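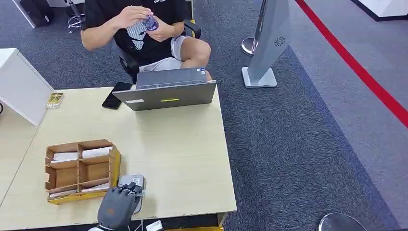 *At the desk, with a water bottle and the laptop open.*

## Workshop news: the Codari walker, second version

April 3, 2025

Many of you have asked when the second version of the Codari walker kit will be ready. The parts are now finished, and the first boxes leave our workshop this month. I would like to explain what is different from the first version, so that owners of the old kit can decide if they want to change something or leave it as it is.

The biggest change is in the hips. In the first version the hip joint was held by one long screw, and after many hours of display the screw worked itself free and the figure began to lean to the left. Several of you wrote to me about this leaning. The new joint has 2 short screws and a brass ring between them. It is stiffer to move at first, so please turn it slowly with the hand and do not use pliers.

The neck is longer by 9 mm. I made it longer after comparing the old head with my drawings, where the walker looks down at the ground as he goes. With the short neck this pose was not possible, the chin touched the chest plate. Owners of the first version can order the neck alone. It fits without cutting, but the small cable cover behind it must be removed.

The paint is also new. We now use the Grevora dark steel color as the base, with a dry brush of lighter metal on the edges. The older color had more green in it, and under warm lamps it looked almost brown. Some collectors liked this, I know. I have kept a little of the old paint and can still finish a kit with it if you tell me when you order.

The full kit has 39 parts, and all of them are packed in a foam tray with numbers. Please check the tray before you throw away the box. In February one customer lost a finger joint this way, and I had to cast a new one for him.

The display base is sold separately. It shows a piece of broken street from the city of Petach, as it stands in the story in the year 2036, with a road sign and some bent rails. The sign can be turned in both directions. I am still not happy with the rails — they break too easily in the post — and for this reason the base will come later than the figure.

For the collectors in Europe, the Rozīte shop will again take orders and send them from their own stock, so there is only one delivery to pay. Their list opens when they have received our first shipment.

If you have already paid for a first version and it was not sent yet, you will get the new one for the same price. You do not need to write to me for this. If your address has changed, please do write.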